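Why did the robot not let go?

Published 14 July 2023, Firkden Young Science Pages

Robots do not get angry and they do not get tired. But they can go wrong, and when they go wrong it is good to understand why. In this text you will read about one fault that happened in March with a robot called Bevan, and what the people in the workshop did after it.

Who is Bevan?

Bevan is a robot with two arms. It works at the Gratley workshop in Firkden. It was learning a job that you maybe do every evening before school: to put things in a pencil case and close it. For you this is easy. For a robot it is quite hard, because the lid must be held on one side while something else is happening on the other side.

At the end of each arm there is a gripper. A gripper is like a hand with only two fingers. It can open, it can close, and it can stay where it is. It has no skin, so it does not feel that something is soft or that something hurts.

Bevan is controlled by a computer program with the name Cement. The people in the workshop chose this name when they began, and now it is too late to change it. Cement sends short orders to the arms through cables. An order can be "turn a little to the left" or "close the fingers a little more". The arms send short messages back, for example "my fingers are now this far apart". In one minute the arms send back 4000 of these messages. So it is a very fast conversation.

What happened

The team let Bevan try the job again and again. The first 90 tries had normal mistakes. The marker fell on the table, or the lid closed too early. Such mistakes are part of learning.

On try number 91 the right gripper took the edge of the lid and began to close. It should have stopped when the lid was held well. It did not stop. The fingers pushed harder, the plastic made a loud crack, and the arm began to lift the whole case up from the table – with the marker still in it.

A person from the team pressed the stop button. The arms became still. From the crack to the stop it took 3 seconds. No one was hurt, because the rule in the workshop says that you keep your hands away from the table when the arms are switched on.

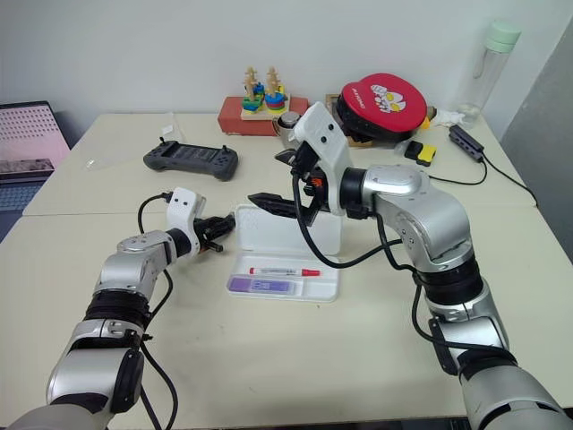 A reader in Firkden has asked us why the robot could not simply see that the pencil case was breaking, if it has a camera. It is a good question, and the answer has two parts. First, a camera gives the robot a picture, but a picture is not the same as understanding. Cement had learned to look for the case, the lid and the marker. It had never learned what a crack looks like. Second, the two fingers of a gripper can cover the place where they touch something. Try to hold a coin between two fingers and look at the middle of the coin. You will see mostly your fingers.

Looking for the reason

When a machine goes wrong, people often want to repair it at once. The team waited. They first left everything in its place and read the log. A log is a diary that the computer writes by itself. In it you can find every order and every message, with the time.

In the log there was a hole. The right gripper had stopped sending messages. 383 of them in a row were missing. Before the hole, the last message said "my fingers are still wide open". Cement did not know that this message was old. It believed it! So it sent the order "close a little more", and again "close a little more". The order could still travel to the gripper, only the answer could not travel back.

Imagine that you fill a bath with your eyes closed, and a friend tells you how high the water is. Your friend says "it is still low" and then leaves the room. If you do not notice that your friend is gone, you will let the water run, and the floor gets wet.

And why did the messages stop? The reason was small. Look at the black cables on the two arms. They hang in curves, because an arm needs some free cable when it bends and turns. If a cable is too short, it is pulled at each movement. On Bevan, the plug at the right gripper had been pulled so many times that one thin wire inside was broken. Sometimes the two ends of the wire touched, and sometimes they did not. This kind of fault is called a loose contact. It is hard to find, for when you look at the plug it may be working perfectly.

What was changed

The broken cable was replaced with a longer one, and it is now fixed with a clip, so that the plug itself is not pulled.

Cement got a new rule, too. It checks the age of each message. If the newest message from a gripper is too old, both arms must stop and wait for a person. Engineers call such a rule a watchdog – it has nothing to do with a real dog, but it does guard.

The gripper also got a limit for its force. Even if Cement asks for more, the fingers will not push harder than the limit.

Try it at home

You need a friend, a scarf and a cup. Tie the scarf over your eyes. Your friend tells you "left", "right", "forward" or "close", and you try to take the cup. Then your friend becomes silent in the middle, without a warning. How long do you continue to move before you stop? Use a plastic cup, please, and put it far from the edge of the table.

Words from this text

Gripper: the hand of a robot.
Log: the diary a computer writes about its own work.
Loose contact: a wire or plug that works only sometimes.
Watchdog: a rule that stops a machine when messages do not come any more.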